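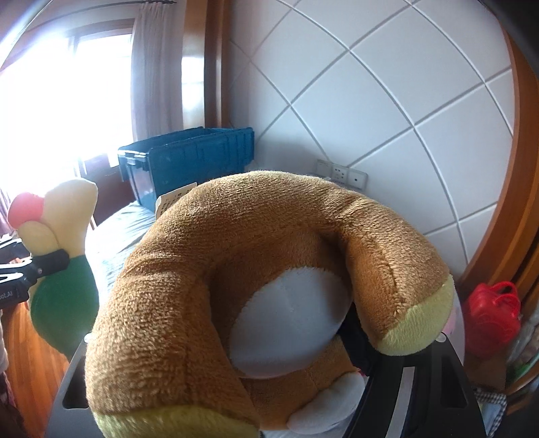 **Ticket:** Plingate, soft toy grip, slips on lift
**Status:** open (was closed, I reopened it)
**Logged by:** Emília Štěpánek
**Kit:** two-finger hand-held gripper, Plingate firmware, Jelonbridge link to the laptop

### What's wrong

Closing on the big brown plush is fine. Lifting it is where I lose it. The fingers reach what the log calls "firm hold", and then the toy creeps out of them while the log goes on saying "firm hold". I don't trust that message at all. As far as I can tell from the code, it means the motor has stopped turning, and a motor stops turning for all sorts of reasons.

Hard things are no trouble. Mugs, tape rolls and a paint tin all stayed put.

### Already tried

- Restarted everything. No change, and I didn't expect one.
- Raised the closing force from 2 to 3 in the settings. The toy squashes more and still slides. I can't find what unit that number is in.
- Cleaned the finger pads with a damp cloth and let them dry.
- Gripped from underneath with the fabric bunched between the fingers. Better, but I wouldn't call it a fix.
- Swapped the Jelonbridge cable because the forum said to. I can't see how a cable makes plush slippery.

### Log, February, evening session

```
18:42 close target=3 position=158 state=FIRM_HOLD
18:42 lift position=158 state=FIRM_HOLD
18:43 lift position=158 state=FIRM_HOLD (toy on the floor)
```

The bracket is mine. Position stays at 158 from start to finish, so either the fingers never moved or the reading is stale. I lean towards stale, but I haven't proved it.

### Reply from Jia

> Known issue with deep pile. The fingers press on the fluff and stop before they reach the stuffing. Turn on soft mode and it should sort itself out.

Turned it on. Soft mode closes more slowly and then does the same thing. I'll grant the point about pile, as the short fuzz does shear under the pads if you push it sideways with a thumb. What I don't accept is "should sort itself out", and the ticket was closed on the strength of that one line.

### Reply from Jia, second

> Could you try the Sustudness pads? They grip fabric much better.

Possibly. They also cost more than the motor did, and I'd like to see one lift on a plush before I pay for them. Every clip I've found has somebody picking up a sponge.

### Next

1. Print the position on every loop, so a stale value shows up.
2. Put a strip of rubber mat on each pad and repeat the lift at force 2.
3. Grip across a seam. The ridge might give the fingers something to catch on, though I'm not betting on it.
4. If the rubber works, leave soft mode off for good.

Please don't close this again until somebody can tell me what FIRM_HOLD measures. A line number in the source will do.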